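Walk-round checklist, open day at the Palham hall – filled in May 26, 2022, doors not yet open. Copy to the Tasa desk, please.

## Floor and visitors

- [x] Rope line up on both long sides. I moved the left one out a step and the view is still great!
- [x] Fire exits clear, signs lit. Room limit is 100, clicker at the door.
- [ ] Cable ramp by the coffee table. One end lifts when you tread on it. Tape it or swap it.
- [x] Stop button tested from the host's side, twice. Tag 214 is still on the post.

## Picking station

- [x] Clamp tight where the two bins meet. Pulled on it hard, no movement.
- [x] Objects in the front bin: no glass, nothing sharp. The blue hairbrush is my favorite thing in the whole show – long, round, bristles at one end, and lying on the diagonal it makes a proper puzzle for a gripper. Please leave it in for the school groups.
- [x] Bin floor scratched and scuffed. Looks well used, fine for the demo.
- [ ] Thin black cables around the wrist hang in wide loops. Have the Kariuki crew look at them before the first run, and again at lunch.
- [x] Yellow cable checked by eye along the top of the arm and up around the orange-brown joint. No complaint.

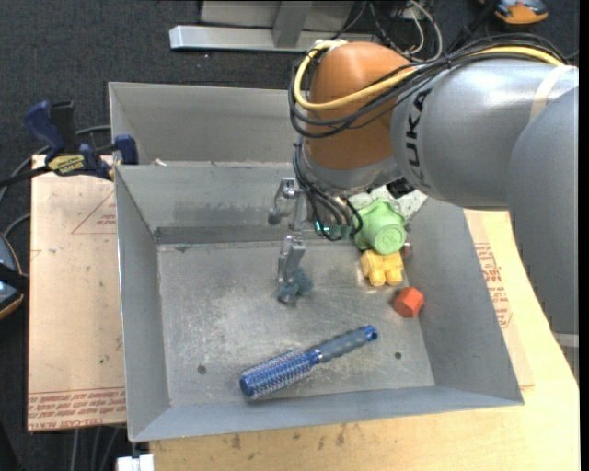 ## Talk and hands-on table

- [x] Microphone works. Volume down a notch, it carries beautifully in there.
- [x] Talk slot kept well apart from the Unwood demo so people can catch both. Do go to both!
- [ ] Kids' step needs a rubber mat. We had one in December, try the store room.
- [x] First aid box full, seal number 747.

Open items: ramp, wrist cables, mat. Station can run for visitors once the cables are signed off. I'd happily stand at that rope all afternoon.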